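Reading time: 6 min

Section 4. Folding and Putting Away Everyday Clothes

This section covers the folding surface, the basic folds for tops, pants and dresses, and how to load the Bernance drawer unit so that it closes properly. Before you start, the unit should be fully assembled and fixed to the wall as shown in Section 2. Do not load the drawers until the wall strap is tight.

4.1 What you need

- A flat surface at least as deep as your forearm is long. A bed works if the mattress is firm. A table is better.
- The folding board supplied with the Bernance unit.
- The drawer dividers, still in their bag if you have not fitted them yet.
- A basket or bag for items that need mending.

You do not need an iron for this section. If you prefer to iron first, let each item cool flat before folding it. Clothes folded warm take a hard crease along the fold line and keep it.

Caution: Clear pins, hair clips and pens from the surface first. The folding board has a smooth face and will drag any small hard object across the fabric.

4.2 Sorting before you fold

1. Empty the clean laundry onto one end of the surface.
2. Pull out anything still damp at the seams, the waistband or the cuffs. Hang it up and come back to it later.
3. Make one pile for each person, then split each pile into tops, bottoms and dresses.
4. Put socks and underwear to one side. They go in the shallow top drawer and are covered in Section 5.
5. Check for missing buttons and open seams. Put those items in the mending basket now.

Note: Thin and slippery fabrics should be left for last. They slide off a stack easily, and you will want a clear surface for them.

4.3 T-shirts and short-sleeved tops

1. Lay the shirt face down with the collar away from you.
2. Smooth it from the middle out to the sides with the flat of your hand. Pull the side seams straight.
3. Place the folding board in the center of the back, with its top edge against the base of the collar.
4. Fold one side over the board. Turn the sleeve back on itself so that it does not stick out past the fold.
5. Do the same on the other side.
6. Slide the board out toward the hem.
7. Fold the hem up to the collar for a shelf, or fold the shirt into thirds for a drawer.

A shirt folded in thirds should stand up on its own edge. If it falls over, the fold is too loose. Open it to step 6 and press the air out before you fold it again.

4.4 Pants and shorts

1. Close the zipper and the top button.
2. Fold the left leg over the right so that the inside seams meet.
3. Tuck in the point at the seat. This gives you a straight edge.
4. Bring the hems up to just below the waistband.
5. Fold in half again, or in thirds for long pants.

Heavy jeans should go in the bottom drawer only. The upper drawers are made for lighter loads and will sag at the front if you fill them with denim.

Note: If you have the Hirvonen shelf insert, leave out step 5. The shelf is deep enough for pants folded once, and they come out with fewer creases.

4.5 Dresses, blouses and light fabrics

Light fabrics need more handling than cotton shirts. Work slowly and keep the garment on the surface the whole time. Lifting it between folds undoes the smoothing you have just done.

1. Find the shoulders first. Take one in each hand and let the rest hang down.
2. Lower the garment onto the surface hem first, then lay the shoulders down last.
3. Find any ties, belts or straps. Pull each one straight and lay it along the middle of the garment.
4. Smooth out the skirt. If it is wide, fold each side toward the center until it is the same width as the top.
5. Fold the sleeves across the back.
6. Fold the hem up to the waist, then fold once more to the shoulders.

Ruffles and gathered edges should be left on the outside of the last fold. Pressed inside, they flatten, and they will need steam to come back.

Caution: Take off bracelets with open clasps or raised stones before you handle knits and thin fabrics. A smooth closed bangle is less likely to catch, but keep it clear of loose threads.

If the garment has bunched up, do not shake it over the table. Lay it down and work on one part at a time.

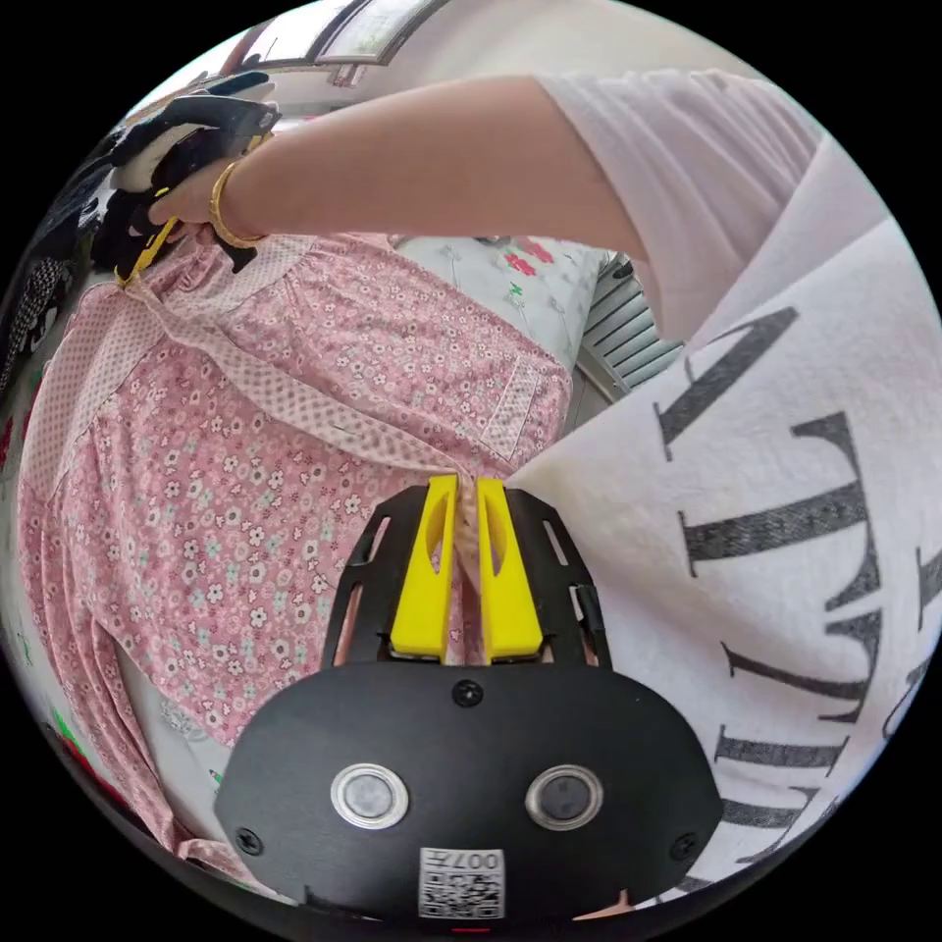
Pinch a small amount of fabric near the edge and draw it outward until the cloth behind it lies flat. Let go, move along the edge, and pinch again. Taking a large handful only moves the wrinkle to another place. Work along one side seam, then the hem, then the other side seam, and leave the neckline until the end.

Once the piece is flat, go back to step 3.

4.6 Loading the drawers

1. Fit the dividers before anything goes in. They click into the slots on the drawer floor. Each deep drawer takes 3 dividers.
2. Stand the folded items on edge with the fold facing up.
3. Fill from the back to the front.
4. Leave a gap the width of your hand at the front of each row. You need this room to get an item out without pulling up the ones next to it.
5. Push the drawer in slowly. If it stops before it is fully closed, pull it out again and look for a sleeve or strap caught over the back edge.

Caution: Open one drawer at a time. Do not let children pull on an open drawer or use it as a step.

Dresses and blouses can be laid flat in the wide bottom drawer if you are not using it for jeans. Put the heaviest at the bottom and keep the stack to 4 items. A taller stack shifts when the drawer moves.

4.7 Common problems

The stack leans to one side.
The folds are all on the same side. Turn every other item around.

The board leaves a line on the fabric.
Take the board out before the last fold, as in 4.3, step 6. For velvet and other napped fabrics, do not use the board at all.

Clothes smell stale after a few weeks.
They were put away damp, or the drawer is too full for air to move. Empty the drawer, leave it open overnight and refill it with fewer items – two rows in place of three is usually enough.

A divider will not click in.
Check the floor of the drawer for lint in the slot. Clear it with a dry brush. Replacement dividers are listed under part 49 at the back of this guide.

Continue to Section 5 for socks, underwear and small accessories.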